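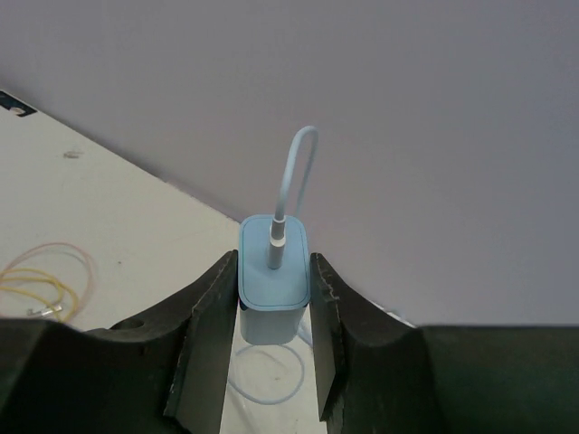 Lalus Color Charger, with cord

Choose a color: Blue / Yellow / Peach
Sold one at a time, or as a set of 3

I've been carrying the Lalus chargers in the shop since December, and they've become the thing I get the most emails about, so I finally sat down and rewrote this page from scratch. The old one was four lines long and I'd copied half of it off the box. Sorry about that!

If you're new to these: they're little block chargers in soft, candy-dish colors, with the cord coming straight out of the top. I ordered my first ones because every charger in my house was white or black and they all looked exactly the same at six in the morning, when I'm half asleep and trying to work out which cord belongs to my phone and which one goes to the speaker in the kitchen. I'd tried tape flags. I'd tried a label maker (the labels curled up and fell in the toaster crumbs). What I wanted was a charger I could spot from across the room, and blue turned out to be my color.

The blue one

The blue is pale, closer to a faded pool float than to navy. The top is a rounded shape with a thin outline just inside the edge, and the lower part of the body is frosted, so it goes whitish toward the bottom. I like that a lot more in person than I did in the catalog. In the catalog it looked a bit like a bar of hotel soap.

The cord picks up the blue, but it's a very light blue, and in some rooms you'd call it white. A couple of people have written to say they expected a stronger match. If you want the cord and the block to look like one solid color, I'd say order one and see it in your own light before you buy for the whole family. I take them back for 30 days as long as you still have the box, and I don't charge anything for restocking.

The yellow and the peach

Yellow leans orange, like the inside of a ripe mango. It's the brightest of the bunch and the one I'd pick for a kid's room or for anything that tends to get left behind in motels. Peach is the quiet one. My supplier's paperwork calls it Blush Clay, which I refuse to type on an order form, so on this site it's peach and if you call me and ask for the pink one I'll know what you mean.

I get asked for green about once a week. There's no green! I'd love a green. If Lalus ever makes one I'll put it right at the top of the front page.

What it's like to use

Plug it in, plug in your phone, go make coffee. I don't have a lot to say about the charging part. It's meant for everyday stuff: phones, earbuds, a bike light, my reading lamp. It isn't meant for a laptop, and I really do want you to read that sentence before you order, because laptops account for nearly all the returns I get on these. If you're not sure what your gadget needs, send me a picture of the writing on its old charger and I'll look it up for you.

The part worth knowing about is that cord on top. On a wall outlet low down behind a dresser, a top cord means the block needs some room above or in front of it, depending on which way your outlet faces. Behind my own bed it was too tight and I had to slide the frame out by a couple of inches. On a desk or a kitchen counter, though, I find it so much easier. You can see where every cord starts, and you can follow it with your finger to whatever it's charging. With the white ones I used to pull the wrong plug half the time and then wonder why my phone was dead at lunch.

There's a collar where the cord leaves the block, and that's the spot I always check first when I'm looking over a charger, any charger. Please don't wind the cord tightly around the block for travel. Make a loose loop about as big as a doughnut and let it hang off to the side. Mine has been in and out of my bag all winter like that.

Using them on a power strip

Lots of you buy these to go with the color strip I carry, the Siromach, so I should talk about the two together. 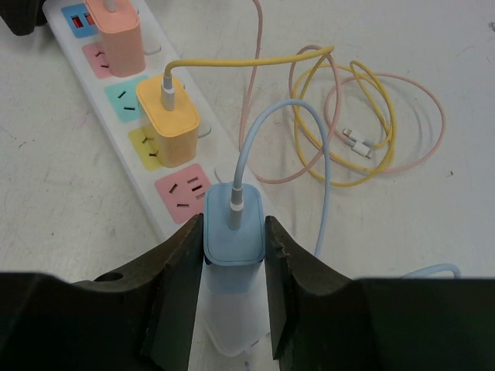 Photo: Flornasero shop table. Chargers and strip sold separately.

The strip is white with colored panels, pink and teal and yellow and so on down the row, plus a light blue panel with two red USB ports in it. There are small white switches along the side too. I know it sounds like a lot of color for one desk. On mine it looks cheerful, and it sits next to a beige printer, so it needs to do some work.

The question I get over and over is whether the chargers block each other. Sometimes, yes. They're chunkier than a flat lamp plug, and the yellow one especially can end up sitting across more than its own panel depending on how you turn it. I'd put them in first, find a spacing you like, and then fit the skinny plugs into whatever's left. If you've got a full set of chargers and a lamp and a fan and a modem, measure before you order, or look at a longer strip somewhere else (I don't carry one right now, and I'd rather you had the right thing).

Matching the charger to the panel is up to you. I started out very strict about it, blue near the blue and so on, and gave up after a day because the outlet I wanted was pink. It doesn't matter a bit. You still see the blue charger right away.

And the usual reminder: a strip is for small things. No space heaters, no hair dryers, and don't plug one strip into another.

The Siromach's own wall cord is 8 feet long, which gets me from the desk to the outlet by the door with a little to spare. It has its own page on the site with the ratings on it.

What's in the box

You get one charger in the color you picked, with its cord, and a folded sheet of instructions in very small type. The set comes as single boxes with a paper band around them, so you can split it up for gifts without any fuss. I wrap for free if you leave a note at checkout. The paper is brown and the string is whatever I've got.

Cleaning

Unplug it first. Wipe it with a cloth that's barely damp and then a dry one. The frosted part shows fingerprints more than the top does, at least the way I handle things, and lotion is the worst for it. Skip anything gritty. I scrubbed one with kitchen powder as a test and ended up with a dull patch that's never coming off, so that one lives in my garage now.

Stock and shipping

My first order was 430 chargers and I thought I'd be sitting on them for years. They were gone before spring. I went up to 600 for the second order, with extra blue because that's what everybody seems to want, and those are on the shelf now. If a color shows as sold out, put your email in the box and you'll hear from me when it's back. I only use it for that.

Orders in before noon usually leave the same afternoon. I pack these in a padded mailer if you're buying one or two, and in a carton if there's a strip in the order as well. Pickup at the shop is fine too, just ring the side bell, the front one sticks.

If you want to travel with yours, the Ambrosio zip pouch fits a charger and its cord with that loose loop I mentioned. It'll take a second charger if you push a little. I keep my blue one in the gray pouch, and there's still room for earbuds and a pack of gum.

Anything I haven't covered, write to me through the contact form. I answer in the evenings, mostly after eight, with a cat on the keyboard.

Related items
Siromach Color Power Strip
Ambrosio Zip Pouch, small
Ambrosio Zip Pouch, large
Lalus Color Charger, set of 3
Cord clips, stick-on
Flornasero gift card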